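Open day at Wornis: what I saw and what I'd ask
Speaker notes, Thursday session, 21 minutes plus questions

Slide 1 - Title
Say who I am, then skip the bio. Ask for hands: who has been to a robot open day? Who bought anything afterward? Wait for the second count even if it gets awkward.

Slide 2 - Why I went
We had the invitation from Wornis on the wall since June. My boss wanted a yes or no on handling arms for the packing room. I went in doubtful and I should say so up front, so people can discount me as they like.
The Wornis site is out past Ostcombe. Coffee was good. Name badges had a color code that sorted buyers from everybody else, and the buyers got the front row.

Slide 3 - The pitch
The host's opening line: "Anything a person can pick up, this can pick up." I wrote it down word for word. Read it slowly.
Then the claim of 900 picks in a shift. Ask the room what they would want to know about that figure. My list if they're quiet: how long a shift, how many different items, who refills the tray, and whether a dropped item counts as a pick.
I asked the last one. The answer was that they'd get back to me. I'm still waiting.

Slide 4 - The demonstration
Ran nearly 30 minutes. One table, one thing handled at a time. The staff set each item down themselves, stepped away, and nodded to the operator.
Go easy here. They were polite, they knew their machine, and they let us stand close. My complaint is with what was chosen for us to look at.
Things that went well: plain shapes, a clear table, plenty of space on all sides. Things I didn't get to see: bags, anything shiny, anything leaning on something else, anything with a lid half off. Our packing room is mostly the second group.
A visitor from Turcotte asked if she could try an item out of her own purse. She was told there would be time at the end. There wasn't.

Slide 5 - What the arm has to work with
This is the slide to slow down on. People picture the machine looking over the whole table the way we do. With the camera down at the hand, it can get so close that one object takes up a big part of the view and you lose the top of it. 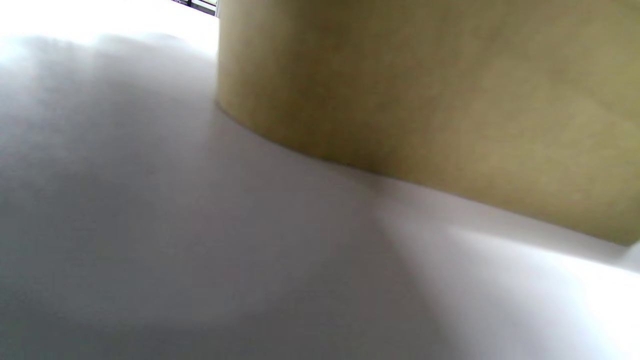 So the next question for any vendor is what the system does when it can't see all of the item. Does it back off and look again? Does it go by a size somebody typed in? Either can be fine in a factory where the size never changes. I'd want to hear which one I'm paying for.
Light is the other half. Strong daylight at one end, gray shade in the middle, glare at a corner: that's any room with windows. Ask to have the blinds moved while it's running. I asked, and got a laugh and a change of subject.

Slide 6 - What I'd give them credit for
The stop button was in reach of everybody on staff and they showed us it worked, 2 times. The arm moved slowly near people. The operator told me at the coffee table that she'd want a month with our items before promising a thing. Best sentence of the day - it should have been on the brochure.

Slide 7 - Before you go to one
Bring your own items, and the ugly ones. Get a promise of table time in writing before you travel.
Ask who set up the table and how long that took.
Stay after the show. We learned more from the pack-up than from the speech.
If they quote a number, ask to see the log it came from.

Slide 8 - Where we ended up
We didn't buy. We also didn't close the file. Plakgate has its own open day coming and I've already sent them our item list, with the bags at the top. No reply yet.

Questions
If someone asks about price: I can't share the quote. If someone from Wornis is in the room, give them the microphone first, and ask again about the dropped items.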